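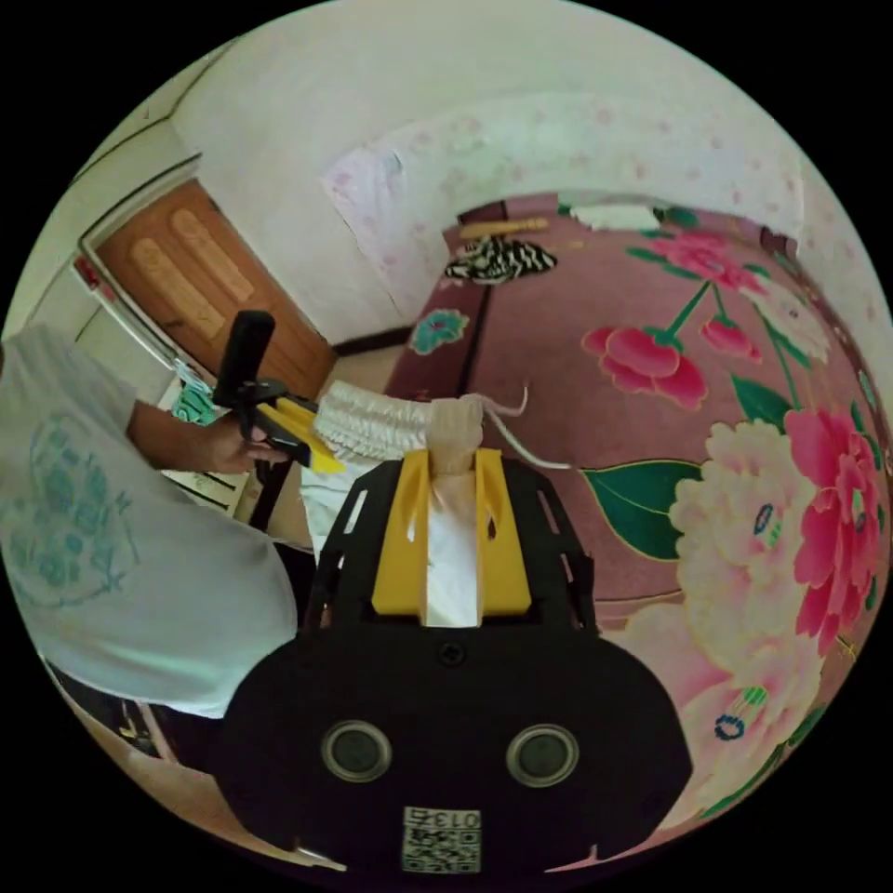
Bedding and Linens, Back Bedroom

Last updated: April

These pages cover the linens at the Felus guest house, room by room. The back bedroom is the one most people ask about, mainly for the bedspread. Abdelkrim El Idrissi bought it from El Fassi when the room was repainted, and it has stayed on that bed ever since. Click through for the front bedroom and the hall closet.

The bedspread is mauve-pink with large peonies in cream and deeper pinks, green leaves and stems between them, and a dark maroon border. It is washed at home on cold and dried on the line. The pattern number on the El Fassi tag is 732, for anyone trying to match it.

White pieces are folded on top of the bed, where there is room to spread them out. Anything with a gathered edge and a cord gets pulled straight from both ends first. The cord goes inside the fold.

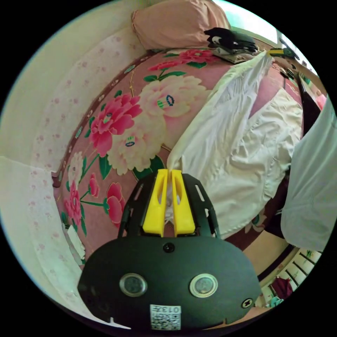 Sheets come next. The white ones are plain cotton from Oltex and they wrinkle easily. We find the corners, shake the sheet out along the length of the bed, and fold it in half twice before it goes on the shelf. Ironing is only done for the top sheet, and only the part that turns down.

Dalia Fawzy keeps the linen list for the house. Each bed has 2 sets of sheets, and there are 6 spare pillowcases in the hall closet. The Fluna mattress pads are kept separately, on the bottom shelf, as they take up more space.

Colored cloths are washed apart from the whites. The closet shelf is 70 cm deep, so a sheet folded in quarters and then in thirds will fit without hanging over the front.

Next gallery: front bedroom, with the striped blankets and the old quilt.

This site uses cookies to remember your settings. By continuing to browse you agree to our use of cookies. Accept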